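Cuaderno del taller Nuseo -- Enero, sábado
Orden de la estantería blanca y de la mesa
Imprimir | Enviar por correo electrónico 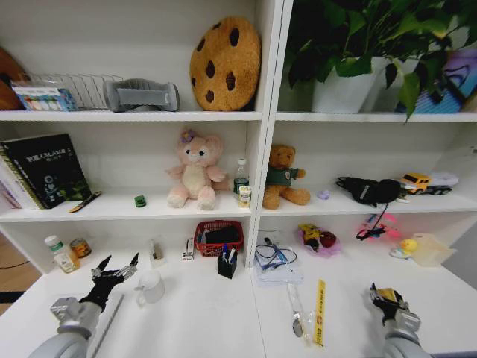
Empecé a las nueve y cuarto con la idea de terminar antes de la comida, y no he terminado. Escribo ahora lo hecho, para que el lunes quien continúe no tenga que adivinar mis decisiones.

El problema de partida era el mismo de diciembre. Las cosas de la estantería se ponían donde había hueco, y cuando alguien buscaba un cuaderno tenía que mover primero un cojín. En la reunión de Mestden acordamos una regla sencilla: arriba lo que se usa poco o lo que es grande y blando, en medio lo que se coge con la mano varias veces al día. La mesa debe quedar para trabajar. Acepto la regla, aunque me parece que la segunda parte es más difícil de cumplir que de escribir.

Balda de arriba, izquierda. He dejado el organizador de alambre plateado, con la caja de los colorines apoyada en él. No sé si es de pinturas o de ceras, no la abrí. Probé a guardar la caja tumbada y ocupaba demasiado fondo, así que se queda inclinada. El reposacuellos gris va a la derecha del organizador. Pensé en meterlo dentro de una bolsa para el polvo, pero entonces se convierte en una bolsa más que nadie reconoce, y terminará en la basura como la otra. El cojín de galleta está de pie contra el fondo. Si se pone plano se come todo el compartimento; de pie se sostiene bien, siempre que el reposacuellos no se mueva de su sitio.

Balda de arriba, derecha. La planta. Sobre la planta tuve dudas largas. Las hojas pasan por encima del borde y bajan hacia la balda siguiente, y a mí me gusta así, pero hay dos inconvenientes. El primero es el riego: le doy 300 ml por vez, y con la maceta blanca metida ahí dentro hay que regar con el brazo estirado. El segundo es la caja azul y morada, que queda detrás de las hojas, y cada vez que uno la saca arrastra alguna. Propongo que la caja se mude y que la planta se quede. No la he mudado todavía porque no tengo decidido adónde.

(Nota para mí: preguntar si el tallo se puede atar sin daño. En mi casa lo hacíamos con hilo de algodón, pero aquella era otra clase de planta.)

Balda de en medio. Los cuadernos de espiral en el extremo izquierdo, en pila, y el libro negro de tapa dura apoyado en ellos, de pie. Es el de los caracteres chinos en la cubierta. No leo chino, por lo tanto no lo pude clasificar por tema y lo dejé cerca de los cuadernos, que me parece un vecindario razonable. Si alguien lo lee, que ponga una etiqueta pequeña en el lomo, con lápiz por favor.

El rotulador amarillo y negro está delante del libro, cruzado. No es su sitio definitivo. Todos los que escribimos en las etiquetas lo dejamos ahí por costumbre, y prefiero respetar la costumbre hasta tener un vaso para los rotuladores. Vi uno en Gallardo, estrecho y con base de goma, pero no lo compré sin consultar.

El cochecito verde y el oso rosa. La primera intención era pasarlos arriba con el resto de lo blando y de adorno. Hice la prueba con el oso y no me convenció: junto al cojín de galleta la balda parecía una habitación de niño, y además el oso se inclinaba hacia delante. En la de en medio, sentado con las patas al frente, tiene buena base. El coche es tan pequeño que en cualquier otra parte se perdería. Los dos se quedan. Sé que contradice la regla de Mestden, y lo anoto como excepción consciente.

Medidas. Las tomé otra vez porque las del cuaderno viejo no coincidían entre sí:

ancho libre de la balda de en medio: 800 mm
fondo útil: 300 mm
separación que pido entre el libro y el coche: 63 mm

La última medida parece caprichosa. Es lo que necesita mi mano para sacar el libro sin tocar lo de al lado, y mi mano es más bien ancha. Quien la tenga fina puede acercar las cosas.

Limpieza. Pasé primero un paño seco y luego uno apenas húmedo, con una gota de jabón. Las superficies blancas enseñan todo, sobre todo la marca redonda de las tazas. En la mesa encontré una de esas marcas que no salió con el paño y sí con el limpiador Tisik, aplicado dos veces y con espera de un minuto. No usar el Tisik en la balda del libro, el olor se queda en el papel.

La taza blanca. Vive en la mesa y parece que seguirá viviendo en la mesa. Yo pediría que por lo menos esté siempre al fondo, del lado de la estantería, y nunca en el borde de delante. Es de cerámica y el suelo del taller es duro -- ya sabemos cómo acaba esto.

Una cosa que aprendí haciendo el trabajo: conviene vaciar un solo compartimento a la vez. La primera hora vacié toda la balda de arriba sobre la mesa, y entonces ya no tenía mesa para ordenar nada. Tuve que devolver la mitad tal como estaba y comenzar de nuevo. Después, compartimento por compartimento, fue mucho más rápido.

Otra observación, menos práctica. Cuando las cosas están bien separadas, uno se da cuenta antes de que falta algo. Esta mañana tardé en notar que no estaba la regla metálica, que apareció más tarde entre dos cuadernos.

Queda pendiente:

-- lugar para la caja azul y morada
-- vaso para rotuladores (preguntar antes)
-- etiqueta del libro
-- girar la maceta un cuarto de vuelta, la parte de atrás recibe poca luz
-- revisar los cuadernos de la pila y separar los que ya están llenos
-- limpiar detrás del organizador de alambre, no llegué con el paño

Los cuadernos llenos no se tiran. Van al armario bajo, con el mes escrito en la tapa. Si no lleva mes, mirar la primera página; si tampoco ahí, dejármelo a mí en la mesa.

Cerré a las dos menos diez. La llave del armario bajo está en el gancho de siempre.

Compartir (2) | Comentarios (0)
Imprimir | Enviar por correo electrónico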